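FOR RELEASE IN MAY

**Tredbridge opens its winter trips to Drerow, and I can't wait for you to see the place**

Hi, I'm Dong-geon Kong, and I look after the travel desk at Tredbridge. I've been going to Drerow for years, first with a backpack and a bad map, later with my parents and far too much luggage, so this is a release I've wanted to write for a long time. Starting this week you can book our winter stays on the island!

If you haven't been, Drerow is a small harbor town with one long promenade, a covered market and a hill behind it that everybody climbs once and then talks about at dinner. We've got 117 rooms for the season, spread over three guesthouses and the old Flevance hotel on the waterfront. The Flevance has been repainted and the breakfast room now looks out over the boats (ask for a window table when you check in, they go fast).

Stays run seven, 10 or 14 nights. The ferry crossing is in the price, and so is breakfast. Dinner isn't, and I fought for that one, as it would be a shame to sit in a hotel restaurant every night when the grill places behind the market are so good. Try the flatbread with smoked fish. Try it twice!

We're also adding a day walk along the Do, the little river that comes down through the orange groves. It leaves at 8 a.m. every Tuesday with a local guide, and it's an easy path apart from one steep bit near the mill. Bring shoes you don't mind getting muddy.

People traveling with older relatives always ask me about doctors. The town clinic is a short walk from the Flevance and takes walk-ins in the morning. Anything bigger goes to the regional hospital on the mainland, and we'll help with the ferry and the paperwork. Please do buy travel insurance before you leave home, and read the part about existing conditions.

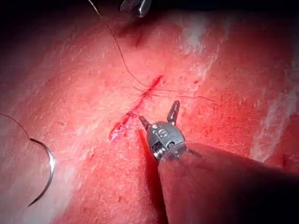 *A robotic surgical instrument working near a short line of sutures.*

Bookings are open now on the Tredbridge website and by phone. The first 1000 guests get a free pass for the harbor tram, good for the whole stay. A deposit holds your room, and you can change your dates once without paying a fee.

Travel writers and bloggers, I'd love to hear from you. We have a few press places on the first ferry out, and I'll be on it myself with my walking shoes and probably too many snacks. Write to the Tredbridge press desk, put "Drerow" in the subject line and tell me which nights suit you.

**Press contact:** Dong-geon Kong, Tredbridge travel desk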